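Last updated October 20, 2026

Counting the Bradach speakers, does the census figure mean anything?

prairie_baba
My grandparents came out to Saskatchewan from the Bradach valley and we always said we were Bradach at home, never anything else. So I finally looked at the last census from over there and it gives 2282 people who declared it as their nationality. I nearly fell off my chair! There were 200 at my cousin's wedding hall in January and half of them would have ticked that box.

Sirko_Dan
It's low but it isn't crazy. You're mixing up nationality and mother tongue, they were separate questions. My uncle in Sirko village put Bradach for language and Slovak for nationality and doesn't see any problem with that. Plenty of people his age are the same.

prairie_baba
Fair enough, but why would he put Slovak? Mine would have rolled in their graves.

Sirko_Dan
Because he is Slovak? He did his army service, he pays his taxes, he cheers for the hockey team. You get to be a purist about this from Canada. He has to live there.

kettlevalley
Easy, you two. I grew up with the church side of it and the parish books have over 800 families just for the upper villages, but the priests wrote everybody down as Greek Catholic and left it at that. Nationality wasn't a column. So you can't line the old books up with the new numbers, much as I'd love to.

Lise Dufour
Can I ask a dumb question, is Bradach a language or a dialect? My mother-in-law gets cross whichever one I say.

kettlevalley
Depends who's pouring the coffee. There are 2 spelling systems and the Dramero one is what they teach in the Saturday school. I can read it but my dad can't make head or tail of it.

Sirko_Dan
Dialect, sorry. I know that's not popular on here.

prairie_baba
It certainly isn't! We have our own songs, our own prayer book, and a newspaper (Rilico, four pages, always late). I've got a stack of them from my grandmother and I'm going to start typing out the village lists this winter, so if anyone has family names from the upper end, please post them.

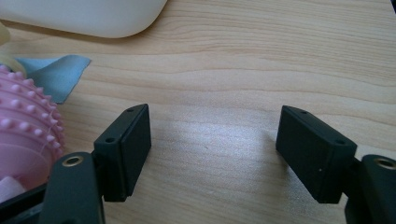

Lise Dufour wrote back that her mother-in-law's people were from the upper end and she'd ask for the names on the weekend, but she still wanted to know which word to use at supper.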